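Tyagi Growers Board > Indoors and Windowsills > Soil and Potting

Thread: Reusing old potting mix from houseplants, yes or throw it out?

urnside_fiona
Posted 21 May 2019

Hello all, I've been reading along since January and finally have a question of my own. I repotted most of my houseplants this spring and I now have two big tubs of used potting mix sitting in the garage. It came out of spider plants, a couple of pothos, a peace lily and one very sad rubber plant that I'm afraid I overwatered all winter long. My mother always tipped her old soil out behind the shed and bought fresh, and I've done the same without ever thinking about it. But new bags cost what they cost these days, and it does feel a shame to throw out something that still looks like perfectly nice dirt.

So do you reuse yours? And if you do, what do you do to it first? I'd love to hear how everybody handles it, and please don't worry about going on too long, I enjoy reading it all with my coffee.

Fiona Chisholm

gavel_and_trowel
Welcome, Fiona! So glad you decided to post. I've reused mine for years and years and my plants don't seem to hold it against me. What I do is spread it out on an old shower curtain on the patio on a dry day and pick through it with my hands. Out come the roots, the bits of broken pot, the plant tags I swore I'd never lose. Then I break up the lumps, let it dry out all the way, and put it in a bin with a lid. When I need some I mix it half and half with new stuff and throw in a couple of handfuls of perlite so it's nice and airy again. Old mix packs down something terrible if you use it straight, and then the water just sits there on top looking at you.

The one tub I'd keep apart is the rubber plant's. If the roots were brown and mushy when you pulled it out, I'd put that soil out under a hedge somewhere and not bring it back in the house.

orhun_b
I'm going to be the grump here, and I say this with affection because Gavel has talked me through more than one plant emergency. I don't reuse any of it indoors. I did for a long time, and then I had fungus gnats for a whole winter, in the kitchen, in the bathroom, in my tea. I can't prove the old mix brought them in, but I'd done exactly the shower curtain routine (well, a tarp) and it was the only thing that was different that year. Since then it's fresh mix for the house and the old stuff goes on the flower beds, where it does a lot of good and the gnats can have all they want of it.

A bag of mix lasts me most of a year, so for me the savings just aren't worth another winter like that one.

Orhun Bayram

gavel_and_trowel
Orhun, my friend, I do remember the gnat winter, you posted about it every day! But didn't you also have that open bag of new mix sitting by the back door the whole time? I've had gnats come home from the store in a brand new bag more than once. I think they come from soil that stays wet, old or new. Let the top inch dry out between waterings and they mostly give up and move on.

orhun_b
There was an open bag, yes. I had hoped that was forgotten. I still say fresh is safer for someone who has just told us she overwaters (no offense, Fiona, I'm the same, I can't walk past a plant with an empty hand).

urnside_fiona
None taken at all, it's a fair description of me! The rubber plant roots were brown and they did smell, so that tub is going outside this afternoon. Has anybody tried baking soil in the oven? My neighbor swears by it.

mamta_r
I have tried it, and I'd like to save you from the smell. I baked 3 trays of it in foil one afternoon and my husband came in and asked very politely whether something had died. It hung around in the curtains for days. It did the job, I suppose, I never had any trouble with that batch, but I wouldn't do it again in a house where people also want to eat supper.

What I do now is pour a kettle of boiling water slowly over the mix in an old metal bucket, cover it and leave it until it's completely cool, then spread it out to dry. Please be careful of the steam. I only bother for seedlings anyway, because they're such babies and they'll fall over at the least little thing. For a big healthy pothos I just use the old mix as it is with some compost stirred in, and pothos being pothos, it grows across the ceiling regardless.

Mamta Rathore

brijesh_n
Lovely thread. I'd add salts to the list of things to think about. If you have hard water like we do, or you feed a lot, you get that white crust around the top of the pot, and all of that is in the old mix too. I scrape off the crusty layer and throw it away, then rinse the rest through with plenty of plain rainwater and let it drain well. My peace lily used to get brown tips and she's been much happier since I started doing that, though I moved her away from the radiator the same week, so take that as you will.

And do remember to feed. Old mix has hardly anything left in it. I stir in worm castings, nearly 24 cups to a full wheelbarrow, which I know is generous, but I have a worm bin and they are very productive.

orhun_b
That is a lot of castings, Brijesh. I'd go with half that for houseplants.

brijesh_n
You may be right! It's hard to be stingy when they keep making more.

urnside_fiona
Thank you so much, every one of you. I think I'll try the good tub Gavel's way, with a rinse first as Brijesh suggests, and use it for the spider plants, who put up with anything. Fresh mix for the peace lily, to keep Orhun from worrying. I'll come back and report on gnats in the fall.

gavel_and_trowel
Please do! And label the bin. I once potted up a fern in what I thought was old mix and it was cat litter.
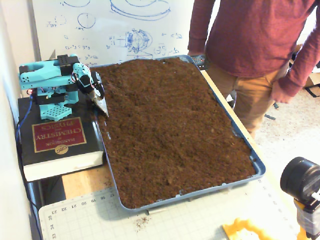
How much new mix should be blended in with old potting mix before it goes back into a houseplant pot?

Half and half is what gavel_and_trowel uses in this thread, with a couple of handfuls of perlite added to loosen it up. The old half has little food left in it, so some compost or worm castings should go in as well.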